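How to read a maritime border ruling

Many readers open a ruling about sea borders and stop after the first page. I did the same with the Zokville Strait case, which has 35 pages. Now I use a simple order.

First, go to the end and read the decision. In the Zokville case it takes only 4 paragraphs. Write down which state has received which waters.

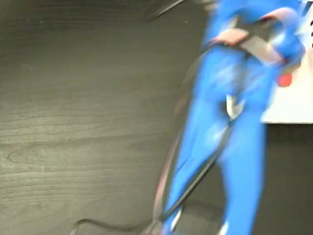

Second, look for the word "binding." If one government did not accept the court, its ministry will probably say so in a statement on the same day. Keep both texts open together.

Third, check the map annex, and compare it with the older treaty line.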